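The Supply Box Gets a Spring Cleaning
Posted Apr 23, 2024 by Sinan Akbulut

Welcome back to the gallery, and thank you to all of you who wrote in March asking when the supply box would get its turn. I had put it off for months - it is easier to tidy a whole closet than one small box of odds and ends, because a closet at least looks like a job worth getting up for. But here we are at last, with the box on the big table at Bainbridge and a whole morning set aside to sort through the pens and the tape and everything else that gathers where people wrap and label things.

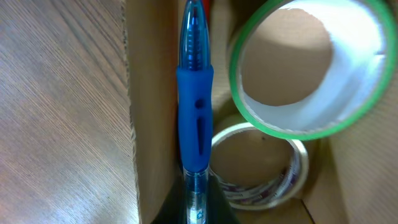
Pens have always been my weak spot. I pick them up at the bank, at the dentist, at every fair we have ever taken a table at, and I can't throw one out until I've scribbled with it on the back of an envelope and given it a second chance and usually a third. My rule for the box this year is one good pen and one good marker, and the others can go live in the kitchen drawer with the takeout menus, where they will be perfectly happy and where somebody will always want one when the phone rings.

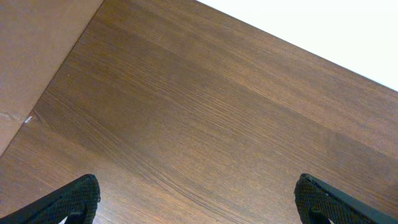

I do most of my sorting on a table these days, after years of doing it on the floor and paying for it in the knees. A brown table with a busy grain is kind to pencil marks and coffee rings, I find, and it gives you something pleasant to look at while you make up your mind about things. It is less kind to crumbs and bits of paper. There's a tiny white fleck on the wood over by the tan panel, and a fleck like that will keep catching my eye until I give in and go looking for the cloth. My mother was the same way, and I expect her mother was too.

The box itself is plain cardboard, and I mean to keep it that way. I did once send for a very handsome divided case from Rornum, with 8 little compartments and a snap for each, and within a week I had forgotten which one held what and was opening all of them every time I needed tape. With a plain box you look in and there it all is. When it gets shabby you fold it flat for recycling and find another, and I have never in my life been short of boxes.

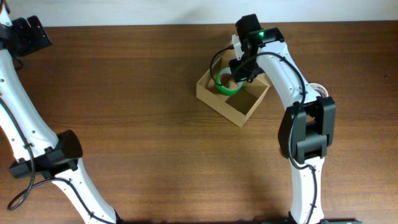 If you would like to do your own this week, give yourself about 90 minutes and a cup of something. Take everything out first, even the things you know you are keeping, and wipe the bottom of the box before a single thing goes back. Tape goes in standing up if there's height for it, so you can hook a finger through the middle and lift it straight out. Knives go in with the blade all the way back, please, and on the side away from where you usually reach. I learned that one at the old Lirnbridge workroom, along with where they kept the bandages.

Try to have your tape in more than one color, too. I used to buy only clear and then spend half of every December picking at the roll with a fingernail, hunting for the end. A bright green is a joy by comparison, and it makes a cheerful label for the jars and the seed tins besides.

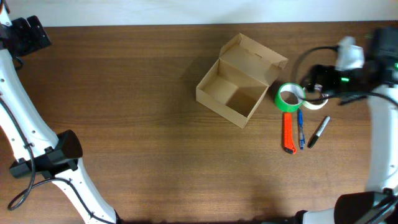

Grumarura wrote in to say that two rolls of tape is plenty for any household, and that folding a little tab under at the end each time saves all the picking, whatever the color. Also that the utility knife ought to have its own sleeve, even an old toothbrush case, before it goes in with the pens. I have a toothbrush case somewhere in the hall closet, so I'll be trying that one this weekend. The button tins are next on my list, and if you have a good way of keeping the shirt buttons apart from the coat buttons I would dearly like to hear it.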